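okay so before I start, water on the lectern, clicker works, phone off. Good.

Hi everybody! So I'm going to talk about giving presents to people you work with, and why we all get so weird about it. I ran the October gift swap at Jellent for 5 years (I know, October, long story, ask me at the coffee break) and I have opinions.

SLIDE 2. The spending limit. We said 10 dollars. Somebody always spends forty and then everyone else feels cheap. Pause here, let them groan.

Tell the candle story. Keep it short this time!! In Prorkano it ran way over and I had to skip the part on thank-you notes, and that's the part people write to me about.

Thank-you notes: two sentences is plenty. Say what it was, say when you'll use it. Read the one from Dzintra out loud, slowly, she gave me permission.

Wrapping. I'm a tissue paper person, sorry, tape and I don't get along. Crumple it first and the creases look like you meant it. Leave the last slide up during questions.
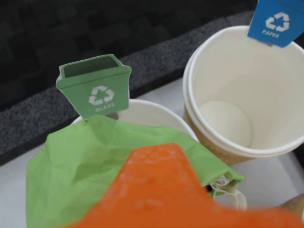 Laimutė Liepiņa, speaker notes, afternoon session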